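4.2 Changes to the working day

Cleaning staff at Skurgate now spend part of each shift teaching floor-tidying tasks with a pair of handheld grippers, and the change in their role was the most exciting result of our study. Of the 24 employees interviewed, eight had asked for longer teaching sessions by August, and several had begun correcting our task list (rightly!).
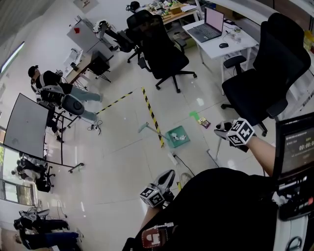
Figure 3. Demonstrating with two handheld grippers; basket, broom and hazard tape on the floor.

Supervisors had expected the teaching hours to feel like extra labour. Instead, staff spoke of being consulted for the first time on how a room should be put in order, a theme also reported by Warraich and Pugh at Tetero. We return to pay and recognition in Section 5.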